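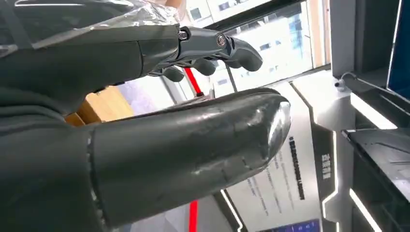

ostrel_k wrote:
Does the price of 3503 include both hands, or is it for one? On the Jultlow page I read "hand kit", singular, and then a pair in the parts list.

Daryna Maksymiv wrote:
One hand. I asked them by mail on Tuesday. The second hand costs the same, there is no discount for the pair. The controller is extra, 400.

My opinion after the demo is mostly good. The thumb is wide and blunt, so for flat things it gives a lot of contact, but I would not buy it for small screws. The shell gets scratches, you can see them on the thumb. For me it is not important, for a showroom maybe yes.

ferrule wrote:
400 for a controller is too much. Huner gives it with the hand and their cable is longer also.

Daryna Maksymiv wrote:
Huner has a different grip, I tried both. With Huner I had to write the two-hand hold by myself. With Jultlow it is in the software from the start, you choose it from a menu. They showed it with a black rectangular object, one hand on each side, held up over the desk: 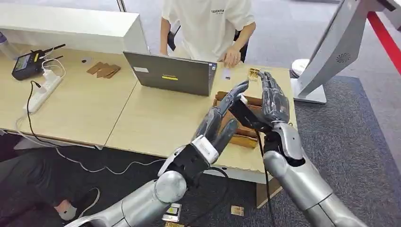
Kuroda_fan wrote:
Holding is the easy part. I want to know what happens after 300 cycles, when the finger linkages get some play. My old set was fine in May and by summer the index finger did not close fully.

Daryna Maksymiv wrote:
This I cannot answer, I had only one afternoon with it. The seller says to check the joint pins every 400 hours. I asked if the pins are sold separately and he did not know – this I did not like.

ostrel_k wrote:
Then I wait. Without a spare parts list I can't order it for the lab in Dristesbridge, they will not sign.

ferrule wrote:
Same as I said. Take Huner and write the hold yourself, it is two evenings of work.

Daryna Maksymiv wrote:
For you two evenings, for me it was nine. But if somebody gets the parts list from Jultlow, please post it in this thread.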